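Home | Visits | Reports | Archive | Contact

Site visit: Graltine returns and repacking hall, Lorumcombe
7 Aug 2020
By Joelle Salameh

Graltine handles returned office and school supplies for several retailers in the region. The goods arrive mixed in cages, are sorted by item, checked for damage and repacked for resale. Until April all of this was done by hand at long benches. The group was shown the first bay to be converted, which runs six handling cells in two rows with a walkway between them.

Fouad Saab, the shift manager, led the tour. The hall received 3446 cages last year, and the mix in any one cage cannot be predicted. Conventional fixed tooling was ruled out early for that reason. Each cell has one arm with a two-finger gripper and a small camera at the wrist. The arm picks a single item, turns it for inspection and places it in one of several trays. Items it cannot settle on go down a chute to a person.

The fingers are black, with fine diagonal ridges on the inner faces. Ayten Tekin, who maintains the cells, said that smooth pads were tried first and gave poor results on flat plastic. Grip force is set by item class. Thin rigid goods are held at the lowest setting and from both sides, with most of the piece left standing clear of the fingers so that the surface can be inspected.

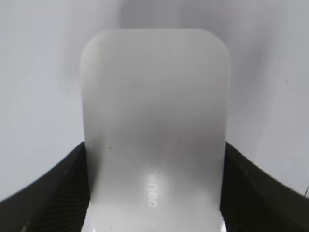
Does the new bay need fewer people than the old benches?

The bay itself does, but the hall as a whole employs the same number. Of the 14 people who worked at the benches, six now attend the cells, and the others moved to goods-in and to the repair tables, where work had been piling up.

Translucent and frosted plastics remain the most difficult class. Light passes through them unevenly, and a shadow can be scored as a stain. The reverse error also occurs — a real mark is lost in a bright patch. Printed or embossed names are a further problem when the item is presented sideways or seen from the back, as the reading software expects upright text. Tekin's team keeps a list of such cases, which stood at 1571 entries on the day of the visit. Attendants add to it from a screen beside the chute.

The attendants' work is different in kind from bench work. Elie Kassab spent years on repacking and now looks after two cells. He walks more and lifts less. He also makes more decisions per hour, because everything that reaches him has already defeated the machine, and he finds the last part of a shift tiring in a way the benches were not. Rotation between cells and repair tables was introduced in response. Staff had asked for a shorter interval than the one adopted, and the matter is still under discussion.

Pay grades were also raised by several visitors. Attendants receive a small supplement after completing the cell course. Saab could not say whether it would be extended to the repair tables.

Noise in the bay is low enough for normal speech. The walkway is narrow at the far end, where two cages cannot pass, and Graltine intends to move the charging point there before a second bay is built.

Written questions left over from the visit should be sent to Hadi Chamoun, who will pass them to the site.

Contact | Copyright Hindelier Visits Group | Back to top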